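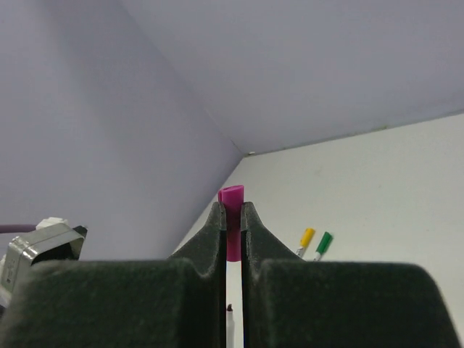
Filed under: Parent Group, Minutes, Reading & Spelling

Minutes from our March get-together, typed up by me, Ching-wen, because Kuo-hua did it last time and his wrist is still in a brace. I write the way I talk, so if you want the stiff version you'll have to wait for him to heal up.

We met in the Gredton library, upstairs room, and got going at 7:10 (the door code had changed again, sorry to everyone who stood on the stairs). The February minutes were passed around and okayed with one fix: the phonics workshop was for grades two and three, and I had written two through five. My mistake!

Old business

Kuo-hua Lui went first with the audiobook question. We'd asked the school whether kids who are slow readers can listen to the class novel and still get full credit. The answer is yes for fourth grade and "we're looking at it" for fifth. There was some grumbling at that. Two of our fifth grade parents have already been told no by the classroom teacher, so Kuo-hua is going to write back and ask for a straight answer in writing before the next unit starts. I said I'd help with the letter. He said please keep it under a page, which, fine.

The fluency folders are done. If you missed it, those are the take-home folders with a short passage for each week, and the child reads the same passage out loud on four nights. We printed 50 sets and I have a few left in my trunk. My own kid hated it for the first week and then started racing himself, so I'm a fan. One mom said the timer makes her daughter freeze up completely, and we talked about that for a good while. Several people have dropped the timer and just put a check mark for each reading. I'm going to change the instruction sheet so the timer is marked optional.

Money

We have 900 dollars in the account. Last time I reported a different number because I hadn't taken out the room deposit. The big thing we argued about (nicely!) was whether to put 500 of it toward a year of Plollatent, the reading app a few families have been trying at home. People who like it say their kids will do it without a fight. People who don't like it say the stories are dull and it moves the child ahead after one lucky guess. I'm in the second bunch, and I said so, so you all know where the person writing these minutes stands. Kuo-hua pointed out that the license covers all of our families and that paying separately would cost a lot more. We voted to wait a month. Five parents agreed to keep a simple log of what their child reads on it and whether they can read the same words on paper the next day.

We did vote to spend 200 on decodable books for the lending shelf. That passed with no argument at all, which felt strange after the app talk. We want more for older beginners, please, with no talking ducks. If you have a ten-year-old who reads at a first grade level you know exactly why. Send me titles by email. 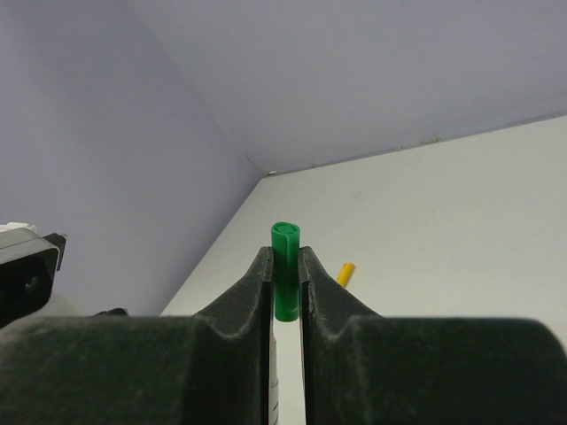
Green piece, held upright.

Tutoring

Solteditz, the tutoring center over by the pharmacy, has offered us a block of Saturday morning spots at a lower rate. I called them and asked a bunch of questions. The tutors work one on one, and they send home a note after each session, but they couldn't tell me which program they follow for kids with dyslexia. The lady on the phone was very sweet and said it was "a mix." A few of us would like to hear more than that before we put our name on it. I'll call again and ask to speak to whoever trains the tutors. If you've used them, good or bad, let me know what you thought.

Evaluations

This ate up the last half hour. Mrs. Ho from the resource room came by and walked us through what happens after a parent asks for a reading evaluation. Her main advice was to put the request in writing, put the date on it, and keep a copy. A chat at pickup is easy to forget, and then you have nothing to point to. She also said to bring real samples of your child's writing from home, the messy ones included, and to ask for the results a few days before the meeting so you aren't reading them for the first time in a room full of people. I wish I'd known that one two years ago. I sat there nodding at a page of percentiles and then cried in the parking lot.

Someone asked if a child can have good grades and still qualify. Mrs. Ho said she's seen it, and that how long homework takes is worth writing down too. She's willing to come back and go over a sample report with us, line by line, and everybody wanted that, so it's on the list for next time.

Who's doing what

Kuo-hua: letter to the school about fifth grade audiobooks.
Me: new sheet for the fluency folders, book order, second call to Solteditz.
App families: keep your logs and bring them.
Mrs. Ho: sample report, with the names blacked out.

We wrapped up at 8:45. Whoever left a blue travel mug on the windowsill, it's at the front desk downstairs. Next meeting is in the same room, and I'll email the door code that afternoon.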